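Fri 14 July

Cold in the shed this morning, cold enough that the glue pot took most of an hour to come up, so I started on the boring stuff and swept out under the guillotine. Found the bone folder I blamed Ionuț for. Sorry Ionuț. It's back in the jar.

Main job is still the Parncombe ledgers. For anyone reading this who missed Tuesday's chat over lunch: these are the station store accounts, big heavy stationery bindings with spring backs, and they've been in a tin trunk under somebody's verandah for longer than anyone in the family can remember. Milovan did the page count on volume one and got 3,276 pages across the set if his tally of the other volumes is right. He's pencilled the numbers inside the lid of the trunk, which I've asked him not to do again.

Volume one is the worst. The spring has rusted right through the leather at the tail and there's a brown stain bleeding into the last two sections. I lifted the boards today. The front came away with barely a nudge, the back fought me the whole way and I ended up going in under the paste-down with the thin spatula, a centimetre at a time, radio on, no coffee anywhere near me. Got it off in one piece! There's a printed waste sheet underneath, some sort of auction notice for draught horses, and I've left that where it is until Etenesh has had a look. She'll want it photographed before anyone gets near it with a damp swab.

Paste notes, mostly for me. Yesterday's wheat starch was lumpy and I'm fairly sure I rushed it. Today I soaked the starch first, cooked it on the low ring for 12 minutes after it turned, stirred the entire time (my shoulder knows about it) and put it through the horsehair sieve while it was still warm. Lovely stuff, like cold custard. Half of it is thinned down for the tissue repairs and the rest is in the fridge with a lid on. Please don't use the blue-lidded tub, that's the old batch and it's going in the compost.
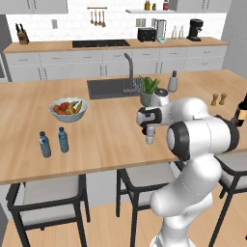 Tissue repairs went slowly until I gave up on the heavier Veltard tissue and went to the lighter one. The heavy one is a good colour match for the ledger paper but it cockles along the ruled lines, I suppose from the difference in sizing, and once it's dry you can feel a ridge with your fingertip. The lighter one vanishes. It's a pain to handle, mind you, and it wants to float off the brush the second anyone opens the door, so if you're coming in and you see me bent over the light sheet, wait for me to look up.

I did the gutter folds on the first four sections and left them between blotters under the small weights. Haven't decided about the corners. My feeling is to leave the soft ones alone and only fill where there's an actual loss, but Rocío reckons the family will be turning these pages a lot when they get them home and that soft corners won't stay just soft. She has a point. Will try one of each on the spare leaves and let people bend them.

Leather. Oh dear. The calf from Clurnusell turned up at last and it's a beautiful skin, but it's much redder than the swatch. I pared a strip off the belly edge to see what it would do under dye and had three goes at it. First one too green, second one about right wet and then dried nearly black. Third one I cut the dye by half and did two coats, and that's drying on the sill now. If it's good I'll write the mix on the card. If it's not, I'll ring them on Monday and grovel for a browner skin.

The other question is the spring. I'd like to make a new one, laminated board and paper rolled round the dowel the way Maritza showed us at the Ayala workshop, and keep the rusted one in a box with the trunk. Milovan thinks we can clean the old one and put it back. I've had a go at one corner with the fibreglass pen and there's not much metal left under there, it flakes if you look at it. Happy to be argued with, but bring gloves.

We're low on: blotter (the big sheets), linen thread 18/3, the 80 grit paper for the board edges, and tea. I've got enough thread for volume one if I'm careful with it.

They want everything back by the end of September for the reunion. I think volumes one and two are doable. The rest might have to go home cleaned and boxed, with the sewing left for next year, and someone braver than me can make that phone call.

Press is nipped up, don't touch it till Monday. Fridge door needs a shove to close properly.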